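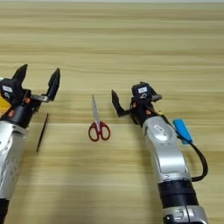
Week 5 notes – getting a shared scanner onto the network

Same setup as the lab machines, so if you missed Monday read this before you touch anything. The unit is the Traken flatbed, driver package is from Zultar. Menus on the older Tomar model are laid out differently but the words are mostly the same.

Before you start
Need: admin login on the PC, network name and password, the short cable from the drawer. Don't plug the cable in yet. Windows grabs a generic driver if you do and then the Zultar installer says "device in use" and quits.

Driver first
Run the installer as administrator. Pick Custom, not Express. Express adds the photo album thing and a toolbar, we don't want either. Untick everything except Scan Driver and Network Utility. Restart when it asks. Cable in after the restart.

Network part
On the scanner panel: Settings > Network > Wireless > Setup. Choose the network, type the password. Capital letters are a long press on the key, very easy to miss. Light blinks while it's joining, goes solid when it's on. Print-outs from last year say to use the button on the router, ignore that, it's turned off on our routers.

Then write down the IP address (Settings > Network > Status). You want a fixed one. Go into the router page and reserve it – don't type a fixed address into the scanner itself, we had 2 machines fighting over the same one and it took a whole lab session to find.

Scan to folder
Make a folder on the PC, right click, Properties, Sharing. Give the scan account write permision. In Network Utility add a profile:
Name: keep it short, panel cuts off long ones
Path: \\pcname\foldername
User and password: the scan account, not yours
File type: PDF
Test button. If it fails check the path, nearly always a slash the wrong way.

Error 56
Means the scanner can see the PC but the login was refused. Retype the password. Still 56? Clock on the scanner is probably wrong, fix date and time and try again. Firewall gives you a timeout, differnt message.

Drirkance software
Optional. It does the text recognition so the PDFs are searchable. Slow on long jobs. 300 dpi is fine for typed pages, go higher only for small print.

For next time
Set up two profiles, one gray one color, and bring a test page from each. Also read the section on firmware updates, we start there. Lab opens at 2.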